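Teleoperation Notebook, Grumham Laboratory
Entry: Oct 14, 2025
Recorded by: Nusrat Mridha
Operators: Thabiso Maluleke, Dilruba Herath

Purpose

To record demonstrations of chess piece handling by remote control, under the task sheet issued by Ashraful Matubbar in April. The target for the set is 300 accepted demonstrations. Each is limited to 50 seconds.

Working area

The folding wooden board is laid on the patterned cloth between the two arms. Only the light pieces are in use at this stage. Operators are to work from the wrist views and consult the fixed view when the arms are close together.

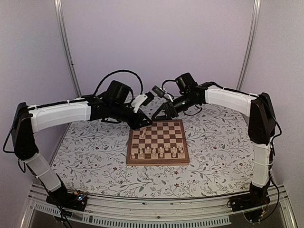
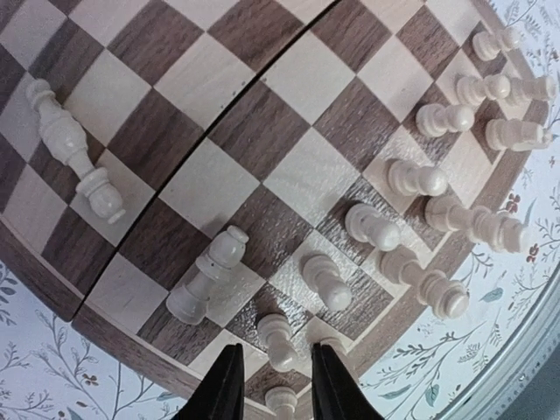 Notes on operation

1. Approach pawns from directly overhead and pause before closing the fingers. Mr Maluleke finds the pause easier to hold with the hand controller set to low gain.
2. Only one arm is to be over the board during a grasp. The other is to be drawn back first.
3. A fallen piece is to be left where it lies until the demonstration ends, and the fall entered in the log.
4. Squares beside the fold require a slower release.

Outstanding

Ms Herath to repeat the last 10 demonstrations with the revised start position. Rokeya Gunawardena has asked for the wrist recordings to be stored under the Kusell folder, file 617. Gain settings for the second operator still to be agreed.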